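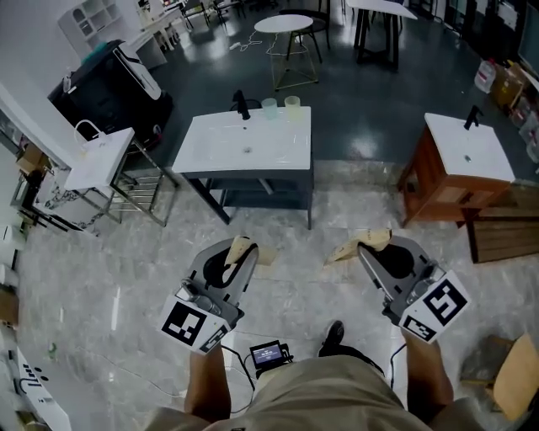 Tag 3 mit dem Vimell-Greiferset. Fasse mal zusammen, weil mich inzwischen dauernd Leute per DM fragen. Wird ein längerer Thread, tippe zwischen zwei Durchläufen.

Kurz was es ist: zwei Handgreifer, die man selber hält, kein Arm dran. Man macht die Aufgabe vor, das Set zeichnet auf, später lernt ein Roboter draus. Soweit der Prospekt. Ich teste es für unseren Laden, wir wollen wissen ob kaufen oder mieten.

Preis Miete: 266 Euro pro Woche, Kaution extra. Kauf 2641 netto für das Paar, Display dabei. Netzteil auch. Koffer nicht!! Bei dem Preis find ich das schwach.

Auspacken ging flott. Anleitung auf Englisch und in einem Deutsch, das wohl durch drei Übersetzer gelaufen ist. »Den Marker nicht zuhalten mit Fleisch.« Gut, mach ich nicht.

Gehäuse grauer Kunststoff, innen ein schwarzer, gebogener Finger, unten am weißen Block die Marker. Fasst sich stabil an. Kein Knarzen. Mir ist bis jetzt nichts abgefallen, toi toi.

Auf den Fingerspitzen hab ich Papierpads, links und rechts je eins. Die Finger pur sind mir bei glattem Plastik zu rutschig. Becher mit Pad: deutlich besser. Becher ohne Pad: Glückssache.

Das kleine Display trag ich auf Hüfthöhe, Kabel gehen nach unten weg. Ablesen geht nur mit Kinn auf der Brust. Helligkeit ok, Schrift winzig. Wer Gleitsicht trägt, viel Spaß.

Und die Kabel. Man denkt am Anfang die stören nicht. Dann dreht man sich zweimal ums Becken und hat sich selbst eingewickelt. Ich trete jetzt immer rückwärts raus, nie drehen. Sieht bescheuert aus, funktioniert.

Unsere Aufgabe: Waschbecken. Becher von der Ablage nehmen, unter den Hahn, ins Becken stellen, zurück. Klingt nach nix. Mit zwei Greifern statt Händen ist das am ersten Tag echt eine Demütigung.

Habe drei verschiedene Waschplätze aufgebaut. Einmal glänzend weißes Becken auf dunkelgrauem Metallgestell, einmal eckig auf rotbraunem Holzschrank, einmal ein kleines auf Edelstahlrack. Das Modell soll nicht nur EIN Becken können.

Leichtester Platz: der mit dem Metallgestell. Unten offen, man kommt mit den Füßen ran, Hahn hinten, Becher rechts daneben. Da lief es nach einer Stunde.

Schwierigster: Edelstahlrack. Becken klein, der Griff von der Tragetasche ragt oben raus, an den Stangen hängt noch ne Kette. Ich bleib dauernd mit irgendwas hängen. Lass ich aber so, in echten Küchen siehts auch nicht besser aus.

Zahlen für die Zahlenmenschen: 67 Durchläufe am ersten Tag, davon 40 brauchbar laut Software. Der Rest: Marker verdeckt. Immer meine Schuld, immer der linke.

Grund ist mein Handgelenk. Ich kippe links nach innen, ohne es zu merken. Dann sieht die Auswertung den Marker nicht sauber und wirft den ganzen Durchlauf weg. Den GANZEN. Auch wenn nur die letzte Sekunde Mist war. Das muss besser gehen.

Hab deswegen beim Support angerufen. Graziella De Luca, sehr nett, sehr schnell, kannte das Problem sofort. Ihr Tipp: Ellbogen an den Rumpf, nur aus dem Unterarm arbeiten. Hilft. Teilweises Speichern sei »in Planung«, einen Termin wollte sie nicht nennen.

Vergleich, weil gefragt: das Kollár-Set hatte ich letzten Juli für eine Woche. Leichter, ja. Aber der Abzug war so schwammig, dass ich nie wusste ob ich schon zu habe. Bei Vimell spürt man den Punkt. Klarer Vorteil hier.

Porosetti kenn ich nur von der Messe, kann ich nix Ehrliches zu sagen. Bitte nicht mehr fragen :)

Gewicht: nach 20 Minuten merkt mans im Unterarm, nach einer Stunde im Nacken. Pausen einplanen. Ich mach Blöcke und trink dazwischen was. Meine Kollegin schafft länger, die klettert aber auch.

Boden nicht unterschätzen. Wir haben vorne hellen Marmorlook und hinten dunkle Glanzfliesen, in denen sich das Deckenlicht spiegelt. Ich vermute, dass mir das bei den Aufnahmen nach hinten raus reinpfuscht. Beweisen kann ichs nicht. Werd morgen mal das Licht dimmen und vergleichen.

Software: läuft, ist hässlich. Export klappt, Dateinamen sind ein Witz (nur laufende Nummer, kein Datum, keine Aufgabe). Ich führ nebenher ne Liste auf Papier. Im Ernst.

Den Schulungstermin bei Rerindale kann man dazubuchen. Haben wir nicht gemacht. Wer schon mal mit sowas gearbeitet hat braucht den nicht, wer neu ist vielleicht schon, wegen der Handhaltung.

Pro bisher – Druckpunkt, Verarbeitung, Support. Contra – Kabel, Display am falschen Ort, alles-oder-nichts beim Speichern, kein Koffer.

Kaufen oder mieten? Stand jetzt mieten, zwei Wochen, und dann nochmal rechnen. Wenn das mit dem Teilspeichern kommt, eher kaufen.

Nachtrag, kam grad rein: ja, geht auch mit Linkshändern, die Greifer sind gespiegelt aber man kann in den Einstellungen die führende Hand tauschen. Menü 2, ganz unten, heisst »Dominanz«.

So, weiter. Holzschrank ist dran. Bericht vom Dimmversuch kommt morgen hier drunter.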